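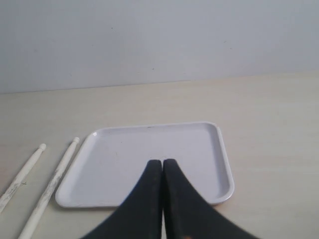 Workshop > Grippers > Comparing fingertips on a wrist camera setup

Last updated: March

I've swapped fingers on this arm more times than I'd like to admit, and for ages I had no proper way of saying which pair was better. I'd fit some, pick up a few bits, think "ooh, nice", and then go back to the old ones a week later. So I finally sat down and worked out a little routine, and it's simple enough that you can do it on a kitchen table in an evening. You need an arm, a wrist camera, two sets of fingers, a shallow tray and a pair of drumsticks. Any old ones will do, and scruffy is good!

I like drumsticks because they're awkward in such a useful way. The shaft is round, so it rolls if you nudge it. The tip is a fat little bulb on a skinny neck, so a finger that copes happily with the middle can make a complete mess of the end. White sticks on a beige top are also a bit mean to the camera, and I want to know about that early on.

Setting up

Put the tray down first, straight ahead of the arm, with clear table to one side of it. Lay the sticks on the other side, more or less parallel, slanting away from the arm with the tips at the far end. Leave a gap between them or you'll be testing your luck more than your fingers. Then bring the closed gripper over the tray and save that pose as your start. Every run begins there.

Now have a good look at the camera view before you move anything. My black fingers are the curved sort, narrow at the top and flaring right out at the bottom, and from the wrist they hide the middle of the tray's near rim completely. I hadn't thought about that when I chose them (I was thinking about strength). If your fingers do the same, aim for the middle of the tray floor and forget about using the front edge as a guide.

Controller settings

I run the Toduvar controller, and these are the numbers I keep fixed for both sets of fingers:

Close speed: 94
Grip force limit: 273
Settle time before lift: 800 ms

The speed and force are in Toduvar's own units, so please don't type them into something else and hope. On a different controller, start low and creep up until a stick stays put when you tug it gently by hand.

The settle time is the one I'd fuss over. I had it at 493 ms to begin with and the stick was still swinging when the arm set off. Aníbal Figueiredo talked me into the longer pause, and I sulked about it for a day because it makes everything feel slow, but he was right and I've left it alone.

Running it

1. Go to the start pose and open the fingers.
2. Move over the nearer stick and line up with the middle of the shaft. Turn the wrist so the fingers close across it.
3. Close, wait, lift.
4. Carry it over the tray and lower it until it touches, then let go.
5. Put the stick back where it was and do it again, this time gripping just under the tip.
6. Do both grips with the farther stick as well.
7. Change the fingers and start over from step 1.

After changing fingers, check your tool length again! The Plindden pair I tried are a touch longer than the ones I normally use, and I drove them smartly into the table on a Wednesday night with everyone asleep upstairs.

What to write down

Keep it short. I note whether it held, whether the stick twisted in the grip, and where it landed. A stick that overhangs the tray still counts for me, as long as it was let go cleanly. Twisting is the thing I look for most, as it tells you the contact patch is too small well before you get any drops.

On my arm the Plindden fingers were better on the shaft and noticeably worse at the neck, where they pinched and let the stick droop. The curved ones were steadier at both but I do miss seeing that front rim. I've got some Sarkex pads to stick on next, and I'll probably start with the neck grip, as that's where I expect them to help.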